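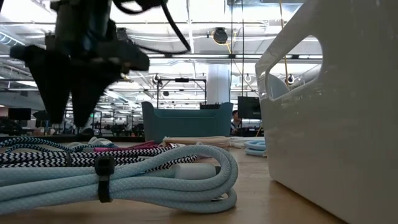 Fig. 1. Braided cable, light blue with white flecks, coiled.

TX114 Fabric Structures
Notes 5: Braids (and why they aren't weaves)

These replace the sheet on the shared drive, which had the old carrier diagrams in it. Bring a pencil and squared paper, we are drawing.

Where we were

Weaving – two sets of yarn at right angles, warp and weft. Knitting – loops through loops. Braiding is the third one and gets about a page in most textbooks. Shoelaces, sash cord, piping, candle wicks, fishing line, climbing rope, the cover on a cable like Fig. 1. All braids or can be.

Definition to learn: three or more yarns interlaced diagonally to the long axis of the product. No weft. Every yarn travels the whole length, going over and under the others on the way.

People will say "woven" for all of these in shops and on packets. Fine in a shop. In the assessment write braided if you mean braided.

Flat and round

Flat braid: yarns reach the edge, turn, come back. Hair plait is the simplest, three strands.

Round (tubular) braid: no edges. Half the yarns spiral clockwise, half anticlockwise, and they cross over and under as they go. Can be hollow or can have something up the middle. That something is called the core. If it's a rope the outside is usually called the sheath.

Easy test – find one yarn and follow it with a pin. If it turns back at an edge, flat. If it keeps going round, round. Careful with flattened tubes, a lot of cheap laces are a hollow round braid pressed flat.

The three patterns

Diamond: over one, under one. Looks like plain weave turned on its corner.
Regular: over two, under two. Most comon by a long way. Looks like a twill.
Hercules: over three, under three. Long floats, smoother, snags more.

Draw all three on squared paper turned 45 degrees. Shade the clockwise set only.

Colour

A fleck or tick comes from putting one or two odd coloured yarns in with the rest. One contrast yarn in a round braid gives a broken spiral, because it's hidden each time it goes under. One contrast yarn in each direction gives two spirals crossing. Load the contrast in more places and you get zigzags, rings, spots etc. Worth trying on the kumihimo discs before anyone goes near the machine.

Don't guess the layout from a photo. You need the sample in your hand and preferably a bit you are allowed to unpick.

The machine

Maypole braider, named after the dance, same idea. Bobbins sit on carriers. Carriers run round a track pushed by slotted plates called horn gears. Two lots going opposite ways, passing inside and outside each other. Braid forms at a point above and is pulled off by the take-up.

Two things change the result:
– how fast the carriers go round
– how fast the take-up pulls

Take-up fast: long stretched out crossings, small braid angle, quick to make, gaps.
Take-up slow: crossings packed close, big braid angle, better cover, uses more yarn per metre.

Braid angle = angle between a yarn and the long axis. Measure it with the braid relaxed. Not pulled. Last year half the results were useless for this reason.

Why braids stretch and grip

Push a hollow braid from both ends and it gets fatter and shorter. Pull, it gets thinner and longer. The yarns aren't stretching much, they are swivelling at the crossings so the angle changes. At some point they jam against each other and it stops. Called the jamming point, will come up.

Uses: sleeving that slides on over a bundle of wires when you bunch it, then grips when you pull it straight. Finger trap toy. Eye splices in hollow rope.

Also why a braid bends nicely and doesn't kink as badly as a twisted cord. Twisted cord has all its turns in one direction so it wants to unwind. In a balanced round braid the two directions cancel out, more or less. It can still pick up twist from being coiled badly. Loose loops, don't wind it round your elbow.

Fraying

Weak point. Cut end opens straight away. Tape before cutting, cut through the middle of the tape. Nylon and polyester can be heat sealed (technician only). Cotton can't, so whip it or use an aglet.

Practical

Samples come from the Szalai box, in the cupboard in the Dimton room. Pick two, one round and one flat. Sample 259 is out of use, it's been unpicked too many times to read. Breltus cord is the thick cotton one on the cardboard reel – take 50 cm each, no more, there isn't a second reel.

1. Count the visible crossings along 100 mm, relaxed, down one line only.
2. Measure the braid angle in three places, take the mean.
3. Name the pattern.
4. Unpick 2 cm. Write down number of yarns each way and whether there's a core.
5. Pull by hand till it jams, measure the angle again.

Table in your books, units in the headings not in every box.

Reading

Chapter on narrow fabrics in the course reader, skip the lace section. Sakbridge library has the older edition at shelf 3244, the drawings of the horn gears are actualy clearer in that one.

Next time: knitted tubes, and comparing one with a braid of the same width. Finish the three drawings before then.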